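Where do our old clothes go? My project on the Viststead clothes bank

I picked this topic because my nan drops a bag at the clothes bank every March and I'd never once wondered what happened next. 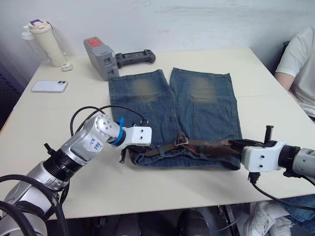
So I went down on a Wednesday and Bakari Mussa, who runs the sorting room, let me stay till closing (thank you Bakari!). They took in 866 kilos of clothes last month, which sounds massive until you see how squashed it all arrives. Most of it gets sold in the shop, and the thin or torn stuff goes to Tanui for rags.

I also did a survey at school and got 239 replies, way more than I expected! Over 5 in every ten people said they'd worn something from a charity shop this year. Salim Okoth in my group thought it would be much lower, so he owes me a hot chocolate.

The hard bit was finding out about shipping abroad. I emailed Tarkex twice and got one very short answer, so that section is thinner than I wanted. If I did it again I'd start the emails first and leave the posters till later – I spent ages on those posters.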